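Istmont Tidy Station
User guide, section 4: Using and looking after the sorting bin

4.1 What the bin is for

The sorting bin is the metal tray that sits on the work surface of your Tidy Station. It holds small household items while they wait to be put away: cups, bowls, brushes, toys and the like. Its sides slope inwards so that things slide towards the floor of the bin and stay within reach.

The bin isn't meant for food, liquids or anything sharp. For knives, scissors and tools, use the lidded box described in section 6.

4.2 Before first use

1. Lift the bin out of its carton with both hands. Hold it by the short ends.
2. Peel the clear film from the floor and walls of the bin. Start at a corner and pull slowly. Small strips of film often stay behind along the creases, and these can be eased out with a fingernail or a wooden skewer.
3. Wash the bin in warm water with a little washing-up liquid, rinse and dry with a soft cloth.
4. Set it on the work surface with one of the long sides facing you.
5. Press down on each corner in turn. If the bin rocks, turn the adjusting feet underneath until it stands firm.

Note: The white back wall is painted. The floor of the bin is bare metal. They need different care, as set out in 4.5.

4.3 Loading the bin

1. Empty cups and bowls and wipe them dry before they go in.
2. Put tall items in first, near the back and close to a side wall. A cup will usually stand by itself there.
3. Lay long items such as hairbrushes across the middle, flat or on edge.
4. Place soft or light toys wherever there is room left.
5. Leave space around each item. You should be able to pick up any one thing without moving another.

Do not load the bin above the top of the sloping sides. The total weight must not go over 10 kg.

Caution: Do not drop heavy items into the bin from a height. The floor can dent, and a dented floor will not drain or wipe clean properly.

Mixed loads are fine. If you share the station with children, you may find it easier to let them fill the bin as they like and do the sorting yourself afterwards — the order only matters when it is nearly full.

4.4 Emptying the bin

1. Take out breakable items first.
2. Sort the rest by the room they belong in. The Nanincombe trays (sold separately) clip to the front of the work surface and can be labelled for this.
3. Check the corners for hair grips, buttons and small toy parts.
4. Wipe the floor of the bin if it has been holding anything from the kitchen or bathroom.

Empty the bin at least once a day. Hair from brushes collects in the rear crease and is harder to remove once it has been pressed down by other things.

4.5 Cleaning and wear

Bare metal floor: use a damp cloth and washing-up liquid. Smudges can be removed with a drop of white vinegar on kitchen paper, then rinsed. Fine scratches come with normal use and do not affect the bin.

Painted back wall: use a damp cloth only. Do not use scouring pads, cream cleaner or bleach. The lower half of this wall takes most of the knocks and will scuff before the rest. Coloured marks left by plastic toys and cups can often be lifted with a white pencil rubber.

If paint begins to flake:

1. Empty the bin and brush away the loose pieces.
2. Rub the edges of the bare patch lightly with 300 grit paper.
3. Wipe clean and leave to dry.
4. Apply one thin coat of Galtidetti touch-up paint, white, order code 1161.
5. Leave overnight before using the bin again.

Caution: Do not use a bin with flaking paint for toys that go into a young child's mouth. Repair the wall or fit a replacement liner (order code 3912) first.

4.6 Positioning the station

Stand the station on a level floor. Carpet is suitable if the pile is short. On deep pile, put the Kan base board under the legs, as the work surface may otherwise tilt once the bin is full. Keep the pale wooden top out of direct sun, which will darken it unevenly, and mop up spills on it straight away.

Check the adjusting feet again after the first week and whenever the station has been moved.
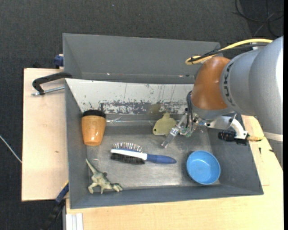
Spare feet come in packs of four and fit all sizes of bin. To change one, empty the bin, turn it over on a folded towel, unscrew the old foot anticlockwise and screw in the new one by hand. Do not use pliers.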